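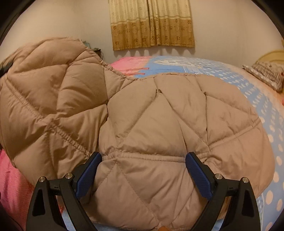
I've had the Trarard hand-held gripper kit since April, and I've put enough hours on it now to say whether I'd spend the money again. Short version: yes, but I'd order it differently.

We're a small shop (me, Soon-im Seo and whoever we can rope in) trying to work out whether a folding arm for puffy stuff, jackets and quilts mostly, is worth saving up for. A full arm is way out of our budget this year. The hand-held kit was $448, and that felt like a sane way to find out what kind of fingers we'd need before we committed to anything that bolts to a table.

So, the good. It's light, the linkage feels solid, and the trigger has a nice long pull so you can ease into a thick fold. I love that part! Padded fabric is a pain because you close on it and half of what you've grabbed is air, and with this you learn pretty fast how far in you have to go. Two evenings of that taught me more than all the spec sheets I'd been hoarding.

Now the money bit. The price doesn't include spare pads, and you will want spares. A set of 4 is sold separately, and shipping from Lollatport took forever. The mount is extra too. By the time I was done I'd added another $200 to my nice tidy number, and Soon-im (who keeps our spreadsheet) was not thrilled.

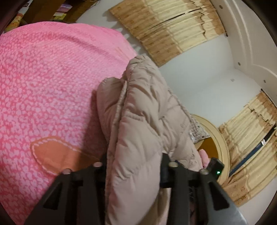
The other thing I'd plan for is people's time. I'd budgeted for parts and nothing else, which was dumb. One of us is squeezing the trigger for hours, your wrist gets tired, and then somebody has to go through all the recordings afterward. Put that in the budget from day one, even if it's only your own evenings.

I also looked at the Laryea, which is $100 cheaper, but Damir Kos let me try his and the jaws don't open as wide. Fine for T-shirts. For winter coats I'd want the extra room.

If you're buying, get the pads and the mount in the same order so you only pay shipping once. I'm holding off on the arm until next year, and the Trarard is staying on my desk until then.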